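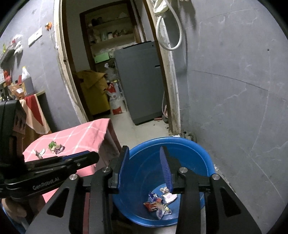 The blue basin on duty by the snack table

Posted by carnereck_dot, March 23, 2020

Hello all, I have a question for the tidy people. We keep a low table in our front room with the pink checkered cloth on it, and from the time the kids get home it collects snack wrappers like a magnet. Last January I gave up on the little lidded trash can (everybody left the wrappers on the table and walked away from the lid) and put a round plastic basin on the floor instead. It cost me nothing, we already had it, and I would say most of the wrappers end up in it now. My sister thinks it looks like we're waiting for a leak! So, do I keep the basin or get a proper can?
Dorota Szczepańska

Reply from lonness_lane

Keep it, Dorota. A wide rim is worth so much more than a nice lid when you're dealing with children, and you can carry the whole thing out to the kitchen in one hand. We did the same with an old dishpan for years and I still miss it.

Reply from tsao60

I'm going to be the grump here. An open basin on a tile floor is fine until you get ants, and you will get ants. Those wrappers always have crumbs and a bit of chocolate in them. I'd spend the money on a can with a foot pedal and be done.

Reply from paweena_k

tsao60, we have had an open one for 7 years in a warm house and I can count our ant troubles on one hand - but I do empty it every night before bed, no matter how tired I am, and I give it a rinse and stand it upside down to dry. A pedal can needs washing too, and it's a much worse job with the hinge and all those corners. I will say that pushing it up close to the wall helps a lot, we used to kick ours halfway across the room.
Paweena Kamolrat

Reply from tsao60

Every night is the part I don't believe in for most families, mine included. But fair enough about the hinge.

Reply from lonness_lane

Could you line it? I use the paper bags from the bakery, folded down over the edge.

Reply from carnereck_dot

Thank you, everybody, this is so kind. I tried a bag and it slid down inside, but I never thought of folding it over, so I'll give that a go. Paweena, every night it is, or at least every night I remember. The purple and green ones still get left on the tablecloth, by the way, so if anyone has a cure for that I'm listening!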